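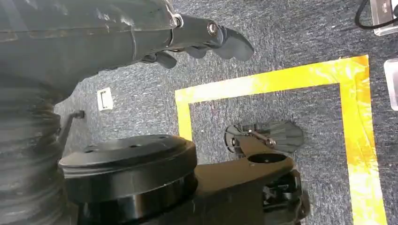
Open day at Muvton, upstairs.

A day at the Muvton works

Hats, felt and a long queue for soup. Our report from the spring open day, with notes for anyone planning to go in October.
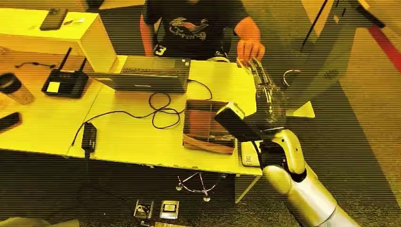 Words: Viera Brabec
Posted May 22, 2024 | Visits

The Muvton works is a brick building of four floors beside the river, a short walk from the railway station. Cloth was made there until the looms were sold off, and since then the floors have been let to small firms. Twice a year they open their doors to the public. I went mainly to see Hájek, the hat makers, who have the whole of the ground floor on the river side.

Entry is free but you need a timed ticket for Hájek. There were 300 tickets for the day and the morning ones had gone by the time I reached the desk, so I was given a slot after lunch. If you want to go early, book by post or telephone.

Our guide was Radomír Kollár, who has worked in the blocking room for 22 years. He took us round in the order the work is done, starting at the fur store. This is a cold room with a stone floor and paper sacks stacked on racks. Hájek uses rabbit and some hare, bought in already cut and sorted. The sacks are marked in chalk with a letter for the grade. He opened one and let us put a hand in. The fur is so light that you hardly feel it until it sticks to your sleeve, and I was still picking it off on the train.

From there you go to the forming machine. A measured weight of fur is blown into a tall cabinet where a perforated copper cone turns slowly, with suction underneath. The fur settles on the cone in a thin layer, hot water is sprayed over it, and what comes off is a floppy hood far bigger than any head. Kollár held one up by the tip. It looked like a wet pillowcase and I would not have trusted it to hold together, but he pulled it quite hard and it did.

Most of the remaining work is shrinking. The hoods are rolled up in cloths, wetted, pressed between rollers, unrolled, folded a different way and put through again. This goes on for most of a day. We watched two women at the rollers, who were plainly used to visitors and did not look up. The room is very warm and the floor is wet, so wear proper shoes. A man in our group had come in sandals and had to wait in the corridor.

Dyeing was not running. We saw the vats and a board of colour samples, some of them very old, with names written on card in brown ink. The greens are still the best sellers, followed by a dark grey. Black is the hardest to get right, according to Kollár, and is checked by the north window only.

Blocking was the part I liked most. The shrunken hood is steamed until it softens, then pulled down by hand over a wooden block and tied at the band line with cord. There are 210 blocks on the shelves in that room, and Kollár knows which ones have a crack or a flat place. The limewood ones are older and are kept for the better hats. He did a crown for us in a few minutes, leaning his whole weight on it. Then he brushed it with a pad and set it on a rack with the others to dry. The brims are flattened next door with hot sand bags, and cut with a small tool that runs round the crown like a compass.

The trimming room is quieter. Leather sweatbands are sewn in by machine, linings and ribbons by hand. Sabina Havlíček was doing bows, and showed us that the bow goes on the left of a man's hat and that the stitches must not show on the inside. She let the children in the group choose ribbon ends from a box.

There is a small shop by the exit. Seconds were on a table at reduced prices, mostly with a mark in the felt or a brim slightly out. I bought a brown one. They will steam the brim for you while you wait if you ask before the last tour comes out.

I had less time for the rest of the building than I would have liked. Undex, on the second floor, make envelopes and account books, and had laid out marbled endpapers that visitors could handle. Ľudovít Šťastný gave a talk there on repairing old ledgers, which I caught the end of. He uses wheat paste, made fresh in the morning, and was firm on the subject of sticky tape. There was a good display of ruled paper from the years when every trade had its own pattern of columns.

Food was in the yard. Kesier ran the soup counter and there was a cake stall beside it. The queue for soup was long from midday onwards. It was potato and mushroom, hot and well peppered, and they gave you a thick slice of bread with it. By half past two only the cakes were left. There are benches along the wall on the river side, in the sun until mid afternoon.

Practical points

The lift goes to all floors but is slow. The stairs at the river end are steep with a rail on one side only.

Coats can be left at the desk. Hájek asks that large bags are left there too.

Photographs are allowed everywhere except the dye room.

The next open day is in October. Vilém Hubáček at the front desk is keeping the list for Hájek tickets, and says the fur store will be closed to visitors that time while the racks are replaced. Dogs are not admitted to any of the workrooms.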